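# Teaching a robot arm to pick up a picture frame — my project report

Right, so this is the write-up for my robotics module. The handbook says the report should "reflect the process", and I've taken that as permission to moan a bit.

My project was called Jurus (I needed a folder name, I liked the sound of it, and then it was on the forms and too late to change). The one-sentence version: I wanted a two-armed robot to stand a picture frame back up after it has been knocked over, and I wanted it to learn how from people doing the same job with their hands.

## Why picture frames

My first proposal was cups. Everybody proposes cups. I got a polite note back asking if I could find something with a few more awkward bits to it, so I went home and looked at my shelf and thought, well, that. A frame is flat and rigid, which is nice, but it's got a front you shouldn't scratch, a stand that folds out of the back, little clips that catch on things, and it balances on a pretty thin edge. There's loads that can go wrong. I was thrilled! I was less thrilled by week five.

The job splits up like this:

1. Work out whether the frame is face up or face down.
2. Get hold of both sides.
3. Lift it and turn it.
4. Open the stand.
5. Put it down on the table so that it stays there.

I only promised the first three in the proposal. Number four I put down as a "stretch goal", and I'll get to how that went.

## The kit

The arms belong to the department and live in the Wellard lab, on the ground floor. There are two of them bolted to one bench, and you book them in half-day slots, and the slots go very fast in the second half of the year. I got 7 slots in total. If you're reading this because you're doing the module next year, book before you've got anything to run. I mean it. I spent my first slot with code that didn't even open the grippers, and I still don't regret having it.

For the hand recordings I used a head camera, looking down at whatever I was doing. That bit I could do at home or in any spare room, so that's where most of my hours went. It's quite a strange feeling, doing a small household job over and over and knowing every clumsy attempt is going to be on a hard drive. You start doing it too neatly. I noticed around the second evening that I was placing my hands in exactly the same spots every time, like somebody on a cookery programme, and I had to make myself be sloppy again. The model needs to see sloppy.

## Recording

I ended up with 3827 clips, before cleaning. That sounds like a lot, and it felt like a lot, but they're short. Each one starts with my hands out of view and ends with them out of view again.

After cleaning I had 2000 that I was happy to train on. I stopped at that number on purpose, partly so the training run would fit in the time I had and partly because I was fed up with cleaning. The ones I threw out were mostly:

- clips where I'd forgotten to start from the right position
- clips where my head had moved so far that the frame went out of view
- a whole evening's worth with the exposure set wrong (I could have cried)
- anything where I stopped halfway to scratch my nose

I labelled the rest by hand with a little tool I wrote called Drendar. It plays a clip, you tap a key when the hands first touch the frame, another key when it leaves the table, and another when it's down again. It's ugly and it crashes if you press escape twice, but I'm weirdly proud of it. Two other people on the course borrowed it for their own projects and one of them fixed the scrolling, so thank you for that.

## Training, or the part where I mostly waited

I won't go through the model in detail as it's all in the appendix. In short, it takes in the video and guesses where both hands ought to go next, and then a second piece of code turns those hand positions into something the arms can manage. I didn't write the second piece from scratch. It's adapted from the one we were given in the coursework, with the limits changed so the two arms don't try to occupy the same bit of space.

The first run was rubbish. It had learned that hands go to the middle of the table, full stop, wherever the frame happened to be. It took me far too long to spot why: I'd been putting the frame in the middle of the table nearly every time. So back I went and recorded a fresh batch with the frame shifted left, shifted right, further away, turned at an angle, and with other things standing near it. That batch made more difference than any clever thing I did in the code. If I got one lesson from this entire year it's that one, and it's slightly annoying that we were told it in the very first lecture.

The second run was a lot better, and by the third I had hand positions that looked like something a person would do.

## Face up and face down

I'd expected this to be the easy part. Telling a picture from a piece of brown card — how hard can it be? And for most clips it was easy. The trouble came with hands in the way. Once both palms are on the thing, a fair bit of it is hidden, and the model would sometimes change its mind halfway through a lift and decide the frame was the other way up. On screen that's a flickering label. On a real arm it's two grippers twisting in opposite directions, and I hit the stop button so hard I hurt my thumb.

My fix was very simple. The model decides once, before anything touches the frame, and then it isn't allowed to decide again until the frame has been put down. I felt a bit as though I was cheating, but I've since read that plenty of proper systems do the same, so I've stopped feeling bad about it.

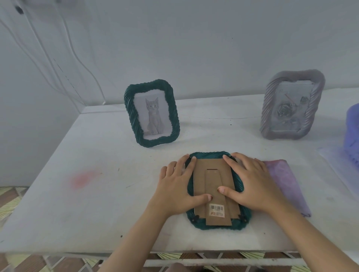

Stands were the other headache. When a frame is on its face, the stand is folded flat against the backing, and it's cardboard on cardboard, so there's hardly any contrast to go on. My hands know where it is because I can feel the edge of it with a finger. The camera can't feel anything. I tried brightening the video, I tried a lamp off to one side to get a bit of shadow, and the lamp helped more than I'd have guessed, though only when it was low down.

So, the stretch goal. I didn't get the arms to open a stand. The closest I came was in my last slot but one, when a gripper got its tip under the edge of the card and then simply pushed the whole frame across the bench. I've got that on video and I've watched it more often than is healthy.

## How the arms did

For the final test I did 6 rounds on the Wellard bench, with the frame starting in a different place each round. The arms found and gripped it in all of them. They lifted and turned it in most, and the failures were slips: the grippers have smooth pads and a chunky moulded border gives them only a few high points to hold on to. I wrapped the pads in rubber tape borrowed from the Mwakyusa bench next door, and the slipping got better, but by then I'd run out of slots to test it properly, so I'm not claiming anything in the results table for the tape.

## What I'd do differently

Vary the positions from day one, obviously. Get the tape on early. I'd also collect a lot more clips of the stand by itself, with one hand holding the frame steady and the other hand opening it, as a separate little task with its own labels. I lumped everything together into one long action and I think that's why the model never really got the hang of the fiddly end of it.

And I'd keep a diary. I've had to piece together half of this report from file names, and past me was not good at file names. There's a folder called "new_new_good" and I still don't know what's good about it.

The code, the labels and Drendar are all in the shared module folder, under Jurus. The appendix has the training settings and the results table for each round. Help yourselves to any of it, but please don't press escape twice.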